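Open day at Stallton

Sunday, January 21, 2018

I drove over to the Stallton training center yesterday for their open day. My cousin works in the front office and had put my name down back in June, when the list first went up. Parking was 2 dollars and the line at the door moved quickly.

They took us through in groups of 16. Ours was led by Nipon Jitpraphai, who runs the courses for surgeons learning to use the robots. He started with a short talk in the Petchrat room, mostly about how long the training takes and how many hours people spend on the simulator before they touch anything else. He said the center had logged 3,874 simulator sessions. There was coffee at the back, and it was pretty good.

After that we went next door, where the lights were down and a big screen was on the wall. Woo-jin Pyo, one of the instructors, talked us through some suturing.

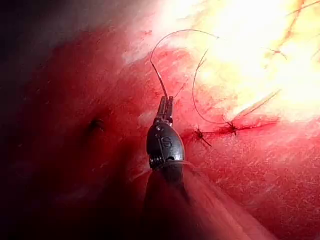
I sew, mostly quilts and the odd pair of curtains, so the stitching was what I had come for. I had expected something closer to a sewing machine, with the robot doing the work on its own. The surgeon sits at a console and moves two hand controls, and the instruments follow. Every stitch is still made by a person. The part I kept looking at was the thread, held up in the closed tips of the jaws with a big loop curving over, and the small dark knots already sitting along the seam. The tissue puckers a little at each knot, the same way cotton does if you pull a hand stitch snug. I asked Woo-jin about tension, and he said new people tend to pull too hard and have to learn to judge it by eye.

The last stop was the practice consoles. We got a few minutes each, moving rubber rings from one peg to another. I dropped mine twice. The woman after me, who plays the cello, did it on her first try. The controls are lighter than I thought they would be – my hands wanted to push against something and there was nothing there.

I skipped the Junow talk on service contracts and had a sandwich in the lobby. Lisach had a table there with brochures and free pens. I took a pen.

They plan to do another day in June. Sign up early if you want a turn at the console, and bring a sweater for the screen room.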